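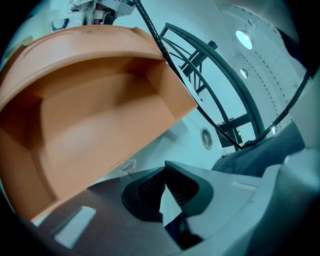 An orange plastic bin with a rounded rim and soft inside corners.

Plastic Bins: Choosing, Cleaning and Keeping Them in Order

Filed under: Storage, Utility Room
Updated May 2024

Plastic bins end up in every part of the house. They hold toys, recycling, garden tools, winter boots and the things that have no other place to go. Most of them last for years with very little care, and most of the trouble people have with them comes from the wrong size, the wrong spot or too much weight.

Picking a size

Measure the shelf first, then the bin. Measure the bin at the rim, where it is widest, and add an inch on each side for your hands. Bins with sloped walls are narrower at the bottom than the top, so a bin that looks right from the base may not fit between two uprights. If you plan to lift it over your head, stay under 15 pounds when full. Books and canned food reach that weight fast, and a smaller bin is better for both.

A thick, rolled rim is easier on the fingers than a thin one. Run your thumb along the underside before you buy. Some cheap bins have a sharp seam left from the mold. Fine sandpaper takes it off in a minute or two.

Color

Bright bins are easy to find in a dark closet or garage. We use orange for anything that goes outdoors and gray for things that stay in the house. Clear bins show what is inside, but they also show the mess, and they scratch. Solid colors hide scuffs better. Keep any bin out of strong sun if you can. Plastic that sits in a south window all summer will fade and may turn brittle at the corners.

Washing

Empty the bin and knock out loose dirt over the trash. Fill it with warm water and a squirt of dish soap and let it sit for 15 minutes. Wipe the walls with a soft cloth and use an old toothbrush in the corners and along any groove in the rim. Dust packs into those grooves and a cloth will slide right over it. Rinse and stand the bin upside down on a towel, propped on one side so air gets under it.

For crayon and tape marks, try a little cooking oil on a paper towel, then wash again with soap. Baking soda paste works on stains from tomato or grass. Skip steel wool – it leaves scratches that hold dirt.

If a bin smells, put a crumpled sheet of newspaper in it overnight. For a strong smell, wipe it down with equal parts white vinegar and water and leave it outside in the shade for an afternoon.

Labels

Stick-on labels come off smooth plastic in a damp basement. A folded card held on the rim with a clip lasts longer, and you can change it when the contents change. Write in pencil or permanent marker, on the side that faces you. If the bin goes on a high shelf, put the label low.

Where to keep them

Heavy bins go at knee to waist height. Light ones can go up high. Leave the top shelf for things you need once or twice a year, such as holiday lights. We go through ours every October, when the coats come down and the beach things go up.

Empty bins of the same size nest well, but they can lock together. Drop a strip of cardboard between them before stacking. If two are already stuck, pour cold water in the inner one, stand the outer one in a few inches of hot tap water, and pull gently after a few minutes.

Cracks

A crack in the wall can be taped from the inside with wide duct tape if the bin holds only light, dry things. A crack in the rim will spread each time you lift. Use that bin on the floor for rags or kindling, or check whether your town takes rigid plastic for recycling.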